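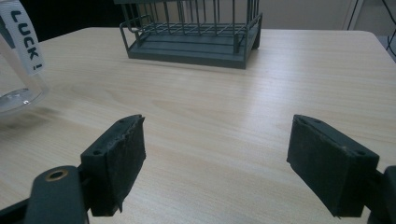 The Night Ferry to Udilstead

19/06/2024

Missed the six o'clock. Ran the whole length of the pier with my bag banging on my hip and watched the rail slide away, close enough to spit on. So, the night boat. The Veleda. Everyone in town had a story about the Veleda and none of them ended with breakfast.

Ticket was 13 dollars. The woman in the booth pushed it under the glass and said, cabin 74, don't open the window.

"Does it open?"

"No."

Fine. Good. I went aboard.

My mother had called at noon. The house was sold, she said, come get your boxes or they go in the dumpster. I hadn't been back since April and then only for an hour, only the porch. We talked about the hydrangeas. Neither of us said his name. I drove back to Clorka in the rain with a casserole on the passenger seat, belted in.

Cabin 74 had a bunk, a hook, a window. Black water out there, or black sky, hard to tell. I lay down in my coat. The engine came up through the matress and into my teeth.

Sometime after one, a knock. Not the door.

I sat up. Knock, knock - a pause - knock. The way he used to do it on the bathroom wall when I took too long. Two and then one. Every morning of my life until I was seventeen.

The window was right there. I kept my hands in my pockets.

"I'm coming for the boxes," I said. Out loud, to a window. "Just the boxes."

Knock, knock.

"And I should of come sooner. I know that."

Engine. Water. I waited so long for the last one that my jaw hurt. Then I reached over and did it myself, one knuckle on the glass. Cold as anything.

Slept after that. Slept like a kid, mouth open.

Udilstead at dawn, gulls all over the ramp, my mother in the lot with the heater running and two coffees on the dash. She looked at my hand. The knuckle had gone white, dead white, and it was wet.

"You took the night boat," she said.

"I missed the six."

She pulled out of the lot, drove a block, put her blinker on for no turn at all.

"Was it two and then one?" she said.

I drank some of the coffee. She'd put sugar in it, the way he took his.

"Yeah," I said.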